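Home Diary Telly Recipes Odds and Ends Write to Me

Last updated: August 2025

Posted by Kerstin Blomqvist, August 2025

I had every intention of going to bed early last night, and then Ulla called to say the final of Prins was starting and was I really going to miss it after watching all season? Well, no, of course I wasn't. So I made a pot of tea, found the end of the ginger cake, and settled in under the blanket (yes, a blanket, the living room at the back of the house never warms up no matter what month it is).

For those of you who haven't been following along, Prins is the one where well-known faces are sent off to live in a drafty old manor and have to earn their supper by doing ridiculous things. It started with 32 of them, which was far too many, and I spent all of April calling half of them by the wrong name. By last night it was down to two, Larasati Pangaribuan and Arvid Engebretsen, and I could not have picked a nicer pair.

Larasati has been my favorite from the night of the soup. If you missed it, they had to carry bowls of cold beet soup across a greased plank while a brass band played right in their ears, and she went down flat on her back, got up purple from head to foot, and asked very politely for more soup. Ulla and I had to pause it because neither of us could breathe. Arvid took longer to grow on me. He used to read the evening weather when I was younger and I suppose I had him filed away as a serious man in a gray suit, but there is a real clown in there!

The final task was a long one. They had to dress each other blindfolded from a trunk of old theater costumes, then run down to the lake and row out to a raft where Bernd Kuhlmann was waiting in a crown and a nightshirt. Bernd is a good host, I think, though he does laugh at his own jokes before he gets to the end of them. Arvid came out of the trunk in a hoop skirt and one riding boot. Larasati had a bishop's hat and what I believe was the back half of a donkey. The rowing was terrible. They went in circles for so long that Bernd started singing to pass the time, and he is no singer, bless him.

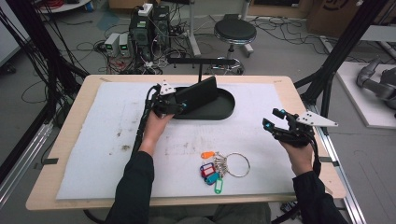 A black gripper in each hand.

Anyway, Larasati got to the raft first, by about the length of an oar, and then she did the thing that had me reaching for the tissues. She turned around and held out her hand to pull Arvid up with her, and his hoop skirt caught on the edge and all three of them ended up in the lake, crown and everything. Then it was time for the phone vote, and after all that splashing around she won it by 273 votes. Imagine losing by so few! I know for a fact that Ulla voted more than once, because I could hear her pressing the buttons while she was talking to me.

My sister thinks the whole show is beneath me. She watched one episode at my house, the one with the eels, and said she couldn't see why grown people would agree to it. I told her they're paid well and get a lot of fresh air. She went home and watched her gardening program from Pludstead, where a man talks about compost for an hour, and I'm sure she was very happy. We have agreed to leave it there.

I do wonder what I'll watch now. Ulla says there's a new singing contest coming on Relenport, with the stars hidden behind a curtain so the judges have to guess, and she is already looking forward to it. I have my doubts. I like to see a person's face when things go wrong. There is also Umedach, the hospital drama, but I gave that up when they killed off the nice anesthetist, and I haven't forgiven them.

The cake is finished, by the way, so I'll be baking again this afternoon if the rain keeps up. I want to try it with the candied peel that has been sitting in the cupboard - it's either that or plain raisins, and Ulla picks out the raisins and leaves them on the saucer. She's coming over tomorrow so we can watch the final again from the beginning, and I've promised to have the spare blanket aired by then.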